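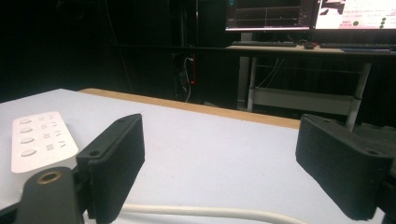

Kitik 白色排插(分控按键款)

大家好,我是店里负责写商品页的 Lovely Bañez。排插这种东西真的很难写得热闹,但这一款我自己桌上就在用,家里还放了一个,所以有一肚子话想说,你们挑着看就行。

货号:3072
颜色:白色机身,灰色圆按键
按键:四个,排成一列
线材:米白色粗线,线长 3 米
质保:2 年
适用:书桌、工作台、柜台台面

为什么我会换成它

以前我桌上用的是那种只有一个总开关的老排插,红色的大翘板,一按下去全断。台灯、显示器、充电器、热水壶统统跟着一起灭。有一次我只想把热水壶关了,结果手一滑,写了半下午的东西全没了(对,我没存盘,别骂我)。那天晚上我就开始翻仓库,看看自家到底有没有分开控制的款式,翻到了 Kitik 这一款,第二天就把它摆上了桌。

四个圆按键各管一路,按哪个断哪个。我的用法是最靠近自己的那个给台灯,第二个给显示器,第三个给手机充电器,最远的那个留给不常用的东西,比如热熔胶枪和打印机。用了几天手就记住了,眼睛不用看也能按对。按键是圆的,比翘板好摸多了!晚上关灯以后伸手过去,一个一个摸着数就行。

颜色和外观

白色。我知道很多人怕白色不耐脏,我也怕,可是放在白桌面上真的舒服,整张桌子看起来清清爽爽的,不会突然冒出一条黑乎乎的东西。按键用的是灰色,不抢眼,但跟机身分得开,不至于找半天。

按键旁边印着几排小小的灰色图标和符号。字号偏小,我先说清楚,视力不太好的朋友可能要凑近一点。我妈拿到手第一句话就是“这印的什么呀”,我给她在旁边贴了四张小标签,写上“灯”“电视”“风扇”“别动”,问题解决。

关于那根线

线是米白色的,跟机身的白不完全一样,稍微暖一点点。有顾客来问过是不是发错货,没有发错,就是这个颜色。线比较粗,我挺喜欢的,看着踏实。缺点也有:粗线不太听话,刚从盒子里拿出来的时候带着弯,会在桌上拱起来。我的办法是先把它顺着桌沿摆好,用两个理线夹压住,放上几天就服帖多了。千万别为了好看把它折成死角,也别绑成一小捆塞在抽屉里,线捆着用容易发热。

3 米的长度对我来说刚刚好,从墙角插座绕过桌腿再上到桌面,还能剩下一小段。如果你的插座就在桌子旁边,可能会嫌长,那就让多出来的部分松松地垂在桌后,用大一点的理线盒装也可以。

怎么摆比较顺手

我试过好几种摆法,横着放在显示器底下、竖着放在桌子左边、贴在桌板下面,都用过一阵子。

横放在显示器底下最整齐,可是每次按开关都要把手伸到屏幕下面,碰倒过一杯茶(幸好是杯盖盖着的那种)。贴在桌板下面看不见线,拍照最好看,但是要弯腰,弯了一个星期我就放弃了。

最后定下来的是放在左手边,机身平躺,长的方向朝着桌子里面,稍微斜一点点。这样按键那一列离手最近,插头的线往后走,前面的桌面就能空出来写字、拆快递、剪东西。我是右撇子,右手拿鼠标,左手随手按开关,很顺。左撇子的话反过来摆就好。

另外提醒一句,桌面放排插的时候,水杯请放在另外一头。我现在给自己定的规矩是左边用电、右边喝水,中间隔着键盘。

它适合谁,不适合谁

适合桌上东西多、又不想一个一个拔插头的人。也适合像我这样睡前要把所有灯都按掉才安心的人。我们店的 Rosalinda Ambrosio 是做手工的,她的工作台上插着台灯、小电磨和胶枪,她说最满意的是收工的时候只关工具,灯还能留着打扫桌面。

不适合拿来接空调、电暖器、大功率烤箱这类东西,这些请老老实实插墙上的专用插座。也不适合放在浴室、阳台或者洗菜池旁边,它是室内干燥环境用的,没有防水设计。还有,请不要排插接排插,我知道有时候很想这么做,我也想过,真的不要。

清洁

先把墙上的插头拔掉,再用拧干的软布擦。白色机身上如果有笔印,可以用一点点橡皮轻轻擦,我试过圆珠笔不行,铅笔可以。印着图标的那一片不要用酒精反复搓,我怕搓淡了。按键边缘容易积灰,拿一支干的旧毛笔刷一刷就好,全部弄干净、确认干了再插回去。

常被问到的几件事

能不能挂墙?
这款我们是按平放来卖的,盒子里没有挂墙配件。想固定在桌板下面的话,可以另外买 Nediveo 的理线托架,我自己用过,装得下。

有没有黑色?
目前只有白色。黑色问的人不少,我已经跟 Urnivel 那边的采购提过,有消息会更新在这个页面。

按键声音大不大?
有一声脆脆的“嗒”,我觉得很解压,但如果旁边有人睡觉,慢一点按会轻一些。

可以跟 Rey 系列的理线盒一起用吗?
小号装不下,要选大号。装进去以后按键就被盖住了,所以我个人不太推荐,分控按键就是要露在外面才好用嘛!

几天能到?
仓库有现货,付款后 2 天内发出。

盒子里有什么

排插一个,纸质说明书一张,自粘小标签一张(我强烈要求加进去的,就是给我妈那种情况准备的)。

库存与退换

这一批剩 105 个,卖完以后下一批要等到八月。收到以后如果外壳有磕碰或者按键卡住,请先不要通电,拍张照片发给客服,我们给你换。单纯不喜欢也可以退,只要没有使用痕迹、包装还在。

本页更新于 2020年4月10日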